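# The Last Few Inches

*Two grippers, one arm and a wrist camera that has to work up close*

Oct 28, 2021

The arm at Gounder's test shop is bolted to a steel table next to a row of kitchen cabinets. The cabinets came from a showroom clearance and have been opened and closed so many times that two of the hinges have been replaced. Since March, the shop has used them to compare grippers for Zondov, a company that wants a robot to restock supply rooms at night.

Restocking sounds simple. The arm opens a door, puts a box on a shelf and closes the door again. Most of the trouble comes in the last few inches before contact, and that is where the two grippers in this test differ most.

The first is the Stisell, a two-finger parallel gripper with hard fingertips and short travel. It is quick and it repeats well. The second is the Jarar, which has three softer fingers that curl around whatever they touch. It is slower to close and heavier at the wrist, but it forgives a bad approach.

Both were mounted on the same arm and run by the same controller. Each had the same small camera fixed at the wrist, looking out past the fingers. The shop ran 3,000 cycles in all, split evenly between the two, and kept a log of every stop.

## Boxes

On boxes the Stisell won without much argument. It picked up cartons of gloves and paper towels from a cart, held them square and set them down where it was told. The operators liked it because a failed pick was easy to read in the log. Either the fingers closed to the expected width or they didn't.

The Jarar did worse on anything with crisp corners. Its fingers tended to turn a carton a few degrees while closing, and the box then went onto the shelf crooked. A crooked box is fine until the next one has to go in beside it. The shop tried lowering the closing speed, which helped with the turning and made each cycle longer.

Soft packs went the other way. Bags of wipes and bundled cloths slid out of the Stisell's fingers unless the grip force was raised, and raising it split some of the packaging. The Jarar handled them at its default settings.

## Doors

Doors took up most of the summer. A gripper that pulls on a handle is making the arm follow a curve, and if the controller has the hinge in the wrong place, the force builds up fast. The Stisell's hard fingers passed all of it to the wrist. Of the 74 stops logged during door work, most came from the controller cutting out on high force with the Stisell attached. The Jarar gave a little and let the arm carry on.

The cabinets without handles were harder for both. They have to be opened by the edge, so the arm needs to find the gap and get a fingertip behind it. The overhead camera can give a rough position, but the arm itself blocks the view once it moves in. From then on the wrist camera is the only one with a clear line to the work.
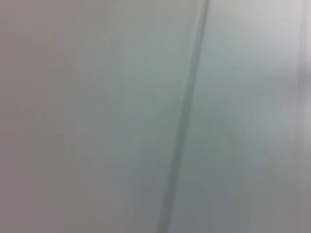 Focus is the weak point. The lens was picked for objects on a cart, at arm's length, and it goes soft well before the fingers arrive. Motion makes it worse. The shop's answer was to stop the arm 12 centimeters out, take a sharp reading, and make the rest of the move on force sensing alone. It added time to each cycle and cut the number of missed edges.

A lens with a closer focus was tried for 3 days. Edges came in better, but the cart picks suffered, and the team put the old one back. A second camera would solve that at the cost of another cable through the wrist, where the cables already wear first.

## What Zondov is taking

Zondov has asked for the Stisell body with a set of softer fingertips, which Gounder is now molding in two grades of rubber. The Jarar stays on the bench for soft packs. A tool changer that would let one arm carry both has been quoted — it costs more than either gripper — and no order has been placed.

The next round of tests uses the same arm and controller, with the cabinets moved closer to the cart.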